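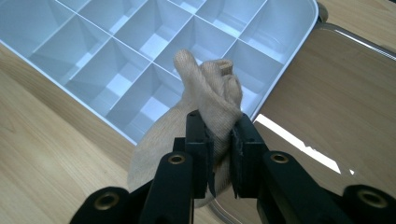 Section 5. Filling the sock tray

Read this section before you put a single sock in. The leaflet packed with the Minico tray says the job takes no time and needs no instructions. We have filled enough of these trays to doubt the first claim, and the second is why this guide exists.

What the tray will and won't do

The tray is a white plastic box with fixed dividers. It keeps small, soft things apart from each other. It will not make a drawer bigger, and it will not cut down the number of socks you own. The leaflet suggests otherwise on both points. If your drawer won't shut now, it probably won't shut with a tray in it either, and you should go back to Section 3 and thin things out first.

The dividers don't come out. Some sellers describe them as adjustable. They may be thinking of the Gerka insert, which is a different product and has its own guide.

Before you start

Work on a table. Filling the tray while it sits in the drawer sounds quicker, but you end up reaching over the front row to get at the back one and knocking down whatever you just stood up. A bare wooden tabletop is fine. A tablecloth tends to slide along with the tray.

You will need:
The tray, wiped out and dry
The socks, clean and fully dry
A second spot for socks that have no partner

Caution: Don't pack socks that are even slightly damp at the toe. The compartments have solid walls and flat bottoms, and air gets in only from the top.

Filling the tray

1. Check the tray against the drawer while it is still empty. Lower it in, close the drawer, open it again. If the rim catches, stop. No amount of careful folding fixes a rim that catches.

2. Set the tray back on the table with the larger compartments nearest you. Most people fill those first and regret it, so leave them alone for now.

3. Lay one sock flat and pull it straight from toe to cuff. Turn it right side out if it needs it. Fine cotton knits like to twist along their length, and a twisted sock makes a fat, lopsided bundle.

4. Lay its partner on top, toe to toe. Look at the cuffs. Beige socks from different packs can pass for a pair until the ribbing is side by side.

5. Fold the toes up to the base of the cuffs, then fold again. You should have a short, flat packet.

6. Stand the packet in a small compartment with the folded edge up. If it springs open, the compartment is too wide for that pair. If you have to push hard, it is too narrow. Try one size up or down before you refold anything.

7. Go on with the same type of sock until you run out of socks or small compartments.

8. Fill the larger compartments last, with wool, sports and bed socks.

Note: The leaflet shows each cuff rolled over its partner to make a ball. We don't recommend it. Balls waste the corners of a square compartment, and the cuff on the outside is stretched the whole time it sits there. Whether this ruins the elastic is argued over more than it deserves, but flat packets take up less room, and that much you can see for yourself in a minute.
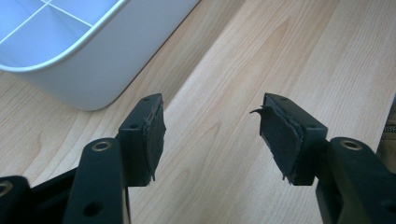
Placing the tray in the drawer

9. Clear a space on the table in front of you and slide the tray toward the edge, keeping one hand under it as it comes off. Lift from two opposite sides of the rim. Lifting by one corner is asking for trouble with a full tray.

10. Lower it into the drawer back edge first. Anything hanging over the rim should be tucked in now — a loose cuff will catch on the drawer above and you will be blaming the runners for a week.

11. Open and close the drawer at normal speed. If the tray slides, put a strip of non-slip liner underneath. The Fakhoury liner works and so does any other we have tried. The price difference buys you a nicer color.

Caution: Don't stack a second tray on a filled one. It presses the packets flat and you will not look in the lower one again until January.

Single socks

Keep singles out of the tray. The popular advice is to give them a compartment of their own until the partner appears, and in our experience that compartment simply fills up. Put them in a bag by the washer instead. Check the bag on laundry day and empty it when you are tired of looking at it.

Labels

Optional, and we would skip them. You can see into every compartment from above. If several people share one drawer, the Rinach clip labels will fit over a thin divider, though they work loose if the drawer is slammed.

If something isn't working

Packets fall over: The row isn't full. Fold the last pair more loosely so it takes up the slack, or move the row to smaller compartments.

Socks come out creased: Normal for thin cotton. The creases go once the sock is on a foot.

Tray is full and there are still socks on the table: You have more socks than the tray holds. The leaflet's answer is to buy another tray. Ours is to go through the pile again, starting with the heels.

Tray looks messy after a few days: Also normal. Step 6 is the one people drop first. Stand the packets back up when you put the wash away and leave the rest of it be.

Cleaning

Empty the tray and wash it by hand in warm soapy water. Lint collects where the dividers cross, and an old soft toothbrush gets it out. Let the tray dry completely, upside down on a towel, before you refill it. The dishwasher is not worth the risk with thin plastic walls, whatever it says on the box.

Section last revised October 21, 2018. Drawer liners and shelf inserts are covered in Section 6.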